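Looking after match balls, boots and goal nets

Notes for kit stewards, home helpers and anyone who takes a bag of balls away on a Saturday evening. Most of the work can be done on a kitchen table with a sheet over it.

1. Cleaning balls

Wipe each ball with a damp cloth and a little washing-up liquid. Do not put balls in a sink or bucket. Water gets in through the seams and the ball dries heavier than it started. Stand them in the empty cups of an egg tray or on old mugs until dry, away from radiators. A ball dried on a boiler will lose its shape within a season.

Panels scuffed by the car park end at Jerilgate can be left alone unless the edge has lifted.

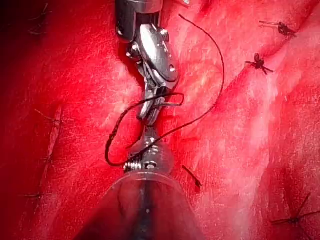 2. Pressure

Check with a gauge before every match. Size 5 balls are kept in the middle of the range printed beside the valve. Put one drop of glycerine or silicone oil on the needle and push it in straight. A dry needle tears the valve, and a torn valve cannot be repaired at home. Let a little air out of any ball that will be stored for more than 3 weeks.

Old needles bend. Throw them away.

3. Lifted panels and split seams

Glued panels: clean both faces with surgical spirit, apply contact adhesive thinly, wait 15 minutes, then press together and bind with a bandage overnight.

Stitched panels: use waxed polyester thread and a curved needle. Deflate the ball halfway, work from inside the existing holes, and never make new ones. Draw each stitch down before starting the next.
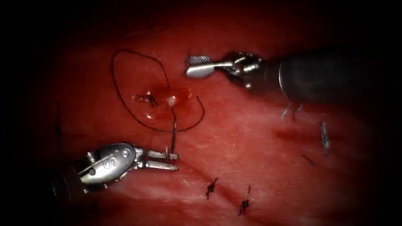

FITZSIMMONS ATHLETIC FC | KIT AND EQUIPMENT SECTION

4. Goal nets

Nets are checked in February and again when they come down. Spread the net on grass, walk it from one corner, and tie a scrap of bright wool to every break. Holes smaller than a fist can be closed with a sheet bend at each broken strand. Anything larger needs a patch cut from the retired net, which hangs in the container behind the Zindura stand.

Roscoe Boateng has the netting needles. Return them loaded.

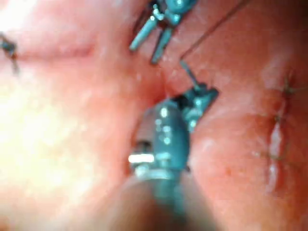
Broken strands near the crossbar are awkward because both sides of the mesh move while you tie. Hold one side still with long-nosed pliers and bring the cord round with a second pair. The two instruments nearly meeting over the narrow gap in the picture are placed much as the pliers should be, one from above and one from below. Trim the tail to the width of a thumb and melt the end with a lighter, well clear of the rest of the net.

5. Boots

Take the laces out and wash them separately. Brush dry mud off before using any water. Pack the boots with newspaper, change it after an hour, and leave them overnight with the tongue pulled forward. Screw-in studs get a smear of petroleum jelly on the thread. Tighten by hand, then a quarter turn with the key.

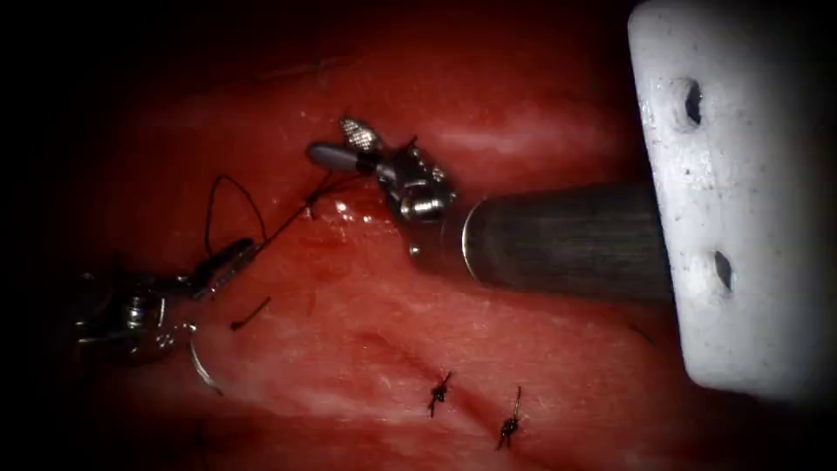 Moulded soles only need a stiff brush and warm water. If a sole has come away at the toe, use the Testaren flexible glue from the kit cupboard and clamp with 7 elastic bands or a strap. Superglue sets hard and cracks at the first bend.

Report anything used up to Birdie Obi, who orders cable ties in boxes of 1,000 and would like more warning on valves.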